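How to set up a cap table before your first outside check

A cap table is a record of who owns what in a company. Build it before the first investor call. Rebuilding one from old emails during due diligence is slow and tends to cost more in legal fees than the original work would have.

What you need

The certificate of incorporation, the signed stock purchase agreements for each founder, any board consents that granted options, and any convertible notes or SAFEs. If a grant was promised in a message but never approved by the board, it does not go in the main table. Put it in a separate tab called Promised.

Step 1. Enter authorized and issued shares

Authorized shares are the maximum the company may issue under its certificate. Issued shares are the ones people hold. Keep these in separate rows. Percent ownership is never calculated on authorized shares. This is the most common error in tables sent to us at Obura.

Step 2. Add one row per holder per security

If a founder holds common stock and an option grant, use 2 rows. Columns should be: holder name, security type, number of shares, price per share, issue date, vesting start date, vesting schedule, and document link. Do not merge cells. Merged cells break sorting and most import tools.

Step 3. Record vesting

The usual schedule is 4 years with a one-year cliff. Enter the vesting start date even when it matches the issue date. For founders with restricted stock, note the date the 83(b) election was mailed and link a scan of the mailing receipt. The election has a 30-day limit and cannot be filed late.
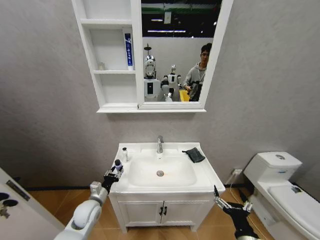
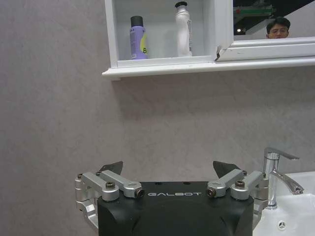

Njoroge Koech wrote in to say that Step 3 should also cover acceleration. At Prestness they had single-trigger terms for one founder and double-trigger for the other, and the difference sat in a side letter that never reached the table. His fix was an added column with the clause number, filled in for every row, with "none" where there is no clause.

I have since added that column to the template. Leave no blanks in it.

Step 4. Add the option pool

Enter the total pool as approved, then split it into granted, exercised, and available. The three must add up to the total. Cancelled grants normally go back to available, but check the plan document first.

Step 5. Model convertibles on a separate tab

Notes and SAFEs are not shares until they convert. List the amount, cap, discount, and whether the cap is pre-money or post-money. For notes, add the interest rate and maturity date. Run the conversion at two or more round prices so you can see how far the founders' share moves. At Trorkelon, nearly 8 points of dilution came from stacked SAFEs that had been modeled one at a time.

Step 6. Calculate fully diluted ownership

Add issued shares, granted options, available pool, and warrants. Divide each holder's total by that sum. Label the column "fully diluted" and state in a note whether convertibles are included.

Step 7. Lock and date the file

Save a read-only copy after each board action. Use the action date in the file name. One person should have edit rights.

Last revised 21 October 2025. Template questions go to Joyce Makori.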